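Endudel wrist camera module, side-mount, for Vurkik and Sheehan grippers

Product page / Cameras / Updated May 2025

In stock. Ships with bracket, cable, 2 spare lens caps. Cable is 300 cm, longer on request.

What it is
Small color camera that bolts next to the gripper. Fixed focus. Works with the Turnoment controller out of the box, other controllers need the adapter board (sold separate). Bracket fits both Vurkik jaws and the Sheehan three-finger. Does NOT fit the old Sheehan suction head, please stop ordering it for that.

Specs
Weight: 40 g without bracket
Mounting: 3 screws, included
Connector: locking, right angle
Sim model: included, free download

Compared with the top-mount
Veronika Kerekes ran both on the same arm. Top-mount sees the fingertips all the time, good for small parts, but the jaws block a lot of the view. Side-mount gives you the room and no fingers. Better for driving up to a target, worse for the last bit of the grasp. If your doing both, buy both. Bracket for the pair comes in August.

Sim model notes
Load the side-mount file, not the top-mount one, the names are simlar. Default resolution is low so it runs fast on a laptop. Raise it in the Turnoment settings if you need texture. Montserrat Ponce keeps it low for her bin approach tests in the bathroom room: the open top of the gray trash can still reads as a clean square with a lighter rim, and the white sink over by the corner is easy to pick out. The wall picture is just a blur at that setting. Floor line goes stair-stepped too, so don't use it for leveling.

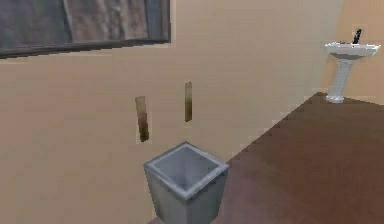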